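Chapter 4
Sorting and Clearing Flat Surfaces

Róisín Horgan and Rajkumari Nishad

After studying this chapter, the reader should be able to:
classify items found on a horizontal storage surface by destination;
distinguish a resident item from a transient item;
select a clearing sequence suited to a mixed load;
record the result on a surface sheet (Form 13).

4.1 Introduction

Any flat surface at or below elbow height will collect items. Cabinet tops are more prone to this than shelves. They are open on several sides, are passed often, and usually stand over storage that takes an extra motion to open. An item set down on top of a drawer unit has been stored at the lowest cost in effort, and it tends to stay there until a second person needs the space.

In this chapter the term load means everything on the surface at the time of inspection. A load is uniform when all items share one destination and mixed when they do not. Mixed loads take longer to clear per item, even when they are small. In the Nallilum household survey, 354 of the 532 surfaces inspected carried a mixed load. 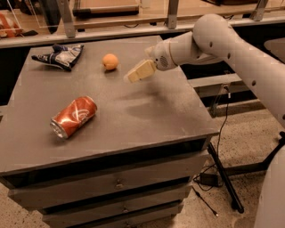

Figure 4.1 A mixed load on a grey drawer cabinet: crushed can, small orange fruit, patterned item in navy and white.

4.2 Destination classes

Four destination classes are used in this book.

Class A, discard or recycle. Empty drink containers, wrappers, spent batteries. Aluminium cans belong here once they have been confirmed empty. A dented can should be lifted by the body, with fingers kept clear of the opening and of any sharp crease.

Class B, food. Whole fruit, sealed packets, jars. Fruit is returned to a bowl or to the refrigerator and is not placed in a drawer with other goods.

Class C, textile. Gloves, cloths, socks, scarves. Textiles are shaken out and inspected before they are assigned to the wash or to a drawer. A wadded textile should not be classified by outline alone, as a glove and a folded rag can look much alike until opened.

Class D, resident. Items that belong on the surface, such as a lamp or a key dish.

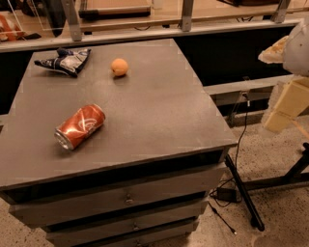 The class of an item does not depend on its position. Items near the back edge are easily missed by a person standing at the drawer side, and the inspection should therefore begin at the rear and proceed toward the front.

4.3 Order of clearing

Horgan's rule places Class A first, followed by B and C. Class D items are lifted last, for wiping underneath, and put back. The Gaete variant reverses B and C where the textile is damp. Either order is acceptable provided it is noted on the sheet.

Drawers remain closed until Class C is reached. An open top drawer narrows the standing area and will catch anything that rolls off the front edge. Sorting trays, where used, are set on the floor to the left of the unit, at least 10 cm from the drawer fronts.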